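Our group picked the Ciltaleck kit because its guide promised that anyone could teach an arm a task "in an afternoon." We gave it most of December. We recorded 184 demonstrations by remote control, using 2 operators, and I would trust maybe half of them.

The trouble started with the wrist view. The person steering sees mostly table, with the fingers at the bottom and the paper cup wherever it happens to be, sometimes only partly in view at the right. A driver can glance up at the real cup. The policy only gets the video, so some of what we "showed" it was never in the data.

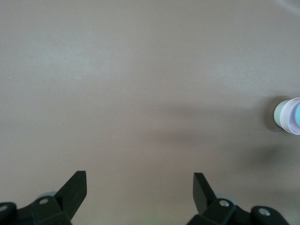
## What we would change

- Throw out any run where the operator looked away from the screen. We didn't log this, so we can't.
- Try guiding the arm by hand for the same task. The Asell notes say it gives smoother paths, but they offer no numbers.
- Test with more than 3 cup positions before claiming the arm learned anything about cups.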